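Our Table in May: Bowls, Plates and a Lot of Lunch

It seems that what I mostly do is eat at tables and then clear them. So this month's gallery page is all dishes! Regular visitors know I started collecting everyday tableware a couple of years back (the kind you use, chip and replace, nothing fancy), and my friend Jin-sol Ahn has been egging me on ever since. She is the one who talked me into a weekly lunch where everybody brings one dish and one thing to put it in.

A few words about what we use, for those of you who keep writing to ask. The bowls come from all over. I bought my first ones at Nurnside, the secondhand place with the terrible parking, where they keep a back shelf of odd bowls at 50 cents each. I went in for two and came out with a full bag, and I have been back more times than I want to admit. In-ho Cheon prefers to buy new, mostly from Stedis, and he likes everything to match. We have agreed to disagree about that, and our table is a mix as a result.

Plates are a different story. I like them small and pale, because a sandwich looks like a proper lunch on a small plate and like a leftover on a big one. Jin-sol says I'm imagining it. She eats hers straight out of the wrapper half the time, so I don't take her opinion too seriously (sorry, Jin-sol, you know I love your soup).
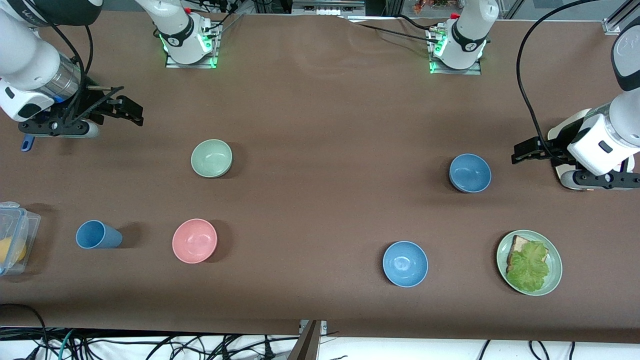 Clearing up goes faster when you settle on an order and stick to it. Food first, always. Whatever is left of the sandwiches goes into a plastic container with a lid, then the cups, then the bowls stacked by size, and the plates last. I used to begin with the bowls and would end up with a wobbly tower and no room by the sink! In-ho still does it his way and still gets a wobbly tower.

Cups, since somebody asked last time: I'm a one-cup person. I take it from coffee to water to tea with a quick rinse in between, and it saves me so much washing. My favorite holds 400 milliliters, enough that I only have to get up once during a long lunch. Jin-sol has a whole row of Hyun cups at home and won't let any of them out of the house, not even for a picnic.

The plastic containers are the thing I'd tell a beginner to spend a little more on. The cheap ones lose their lids (mine do, anyway, I have a drawer full of bottoms). The Flesorar ones have held up well for me, and they come out of the dishwasher without that cloudy look. I like the clear kind best. Anything I can't see into gets forgotten at the back of the fridge until it's a science project.

One more tip and then I'll let you go. If you're setting out lunch for a few people, give every bowl some elbow room. I crowd things when I'm in a hurry, and then somebody reaches for the salad and a sleeve goes in the dressing. A plain tabletop with space on it is easier to wipe down, too.

The old gallery pages are still up if you want to look back at the picnic set and the enamel mugs. Next time I'm hoping to show you the serving spoons, if In-ho ever brings mine back. Leave me a note about what you eat lunch out of, I read every single one!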